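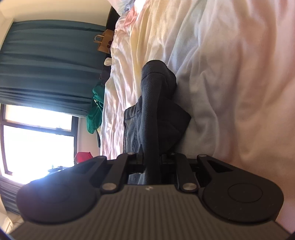 A hand-held gripper holding something dark and crumpled on a bed. One more example for the robot to learn from.

How does a robot learn to tidy a bedroom?

Short answer: it gets shown. Lots and lots of times.

Think about when you learned to do up a zip. Did somebody give you a list of rules? Probably not. They showed you, you had a go, it got stuck, you had another go. A learning robot needs showing as well. Only it needs far more goes than you did.

The trouble with clothes

A brick is easy. A brick is always brick shaped. Pick it up, put it down, still a brick.

Now chuck a jumper on the floor. What shape is it? Chuck it again. Different shape! Sleeves underneath, neck hole gone missing, one big lump. You still know it's a jumper. A robot has no idea unless it has met plenty of lumpy jumpers before. So people go and collect them – not the jumpers, the examples.

What is an example?

An example is one short go at one job. Say the job is "pick up the trousers from the bed". Somebody holds a gripper, which is a tool with two fingers that squeeze together, a bit like kitchen tongs. They squeeze. They lift. They put the trousers where they want them. A camera on the gripper films the lot.

The gripper matters. If you did the job with your bare hand, the robot would see five bendy fingers, and it hasn't got those. With the gripper it sees two fingers doing the work, same as its own. The camera sits on the tool so it sees what the tool sees. Sometimes that means the bed looks sideways or the window is up in a funny corner. Fine. Your wrist turns when you pick things up, so the picture turns too.

A morning in Metley

Meirion Pumphrey collects examples for a project called Solgate. He works in real homes in a town called Metley, and he starts at 9 in the morning when the light is good. Later on he does it again with the curtains shut, then again with the lamp on. Same clothes, different light. The robot has to cope with all of it.

On his best day he did 172 examples. His hand ached all evening. "You think you'll get bored of socks," he told us. "I did get bored of socks."

By the end of February the Solgate team had 1903 examples of clothes being picked up, and 530 of those were on beds. Beds are hard. Sheets have creases, clothes have creases, and where does one stop and the other start? Grab too low and the sheet comes up too.

Do they tidy the room first?

No. Bags, curtains, odd bits and pieces, all of that can stay. If every example came from a perfect room, the robot would only be any good in a perfect room. Is yours perfect? Thought not.

What about the ones that go wrong?

Things get dropped. A sleeve slips out. Some teams throw those goes away. Solgate keeps them, but puts a label on saying "dropped", so the computer doesnt think dropping is the job. Very important, the labels. Mix them up and you teach the robot to chuck socks about.

Then what?

All the examples go into a computer. It looks for patterns: when the camera saw this, the fingers moved like that. Over and over. Then a robot tries the job for itself, people watch, and if it keeps getting stuck on hoods (say), off goes Meirion to collect more hoods.

Try it at home

You need 2 people, kitchen tongs and a T-shirt. Ask before you take the tongs.

One of you drops the T-shirt on a bed. The other picks it up using only the tongs and puts it on a chair. Do it ten times, dropping it a diffrent way each time. Where did you grab it? Was it the same place every time? Write it down or draw it.

Then swap, and try with one eye shut. Harder? Tell your teacher which go was the worst.

Words to know

Gripper – the part of a robot that grabs. Can be held by a person too.
Example – one recorded go at a job.
Label – a note that says what happened in the example.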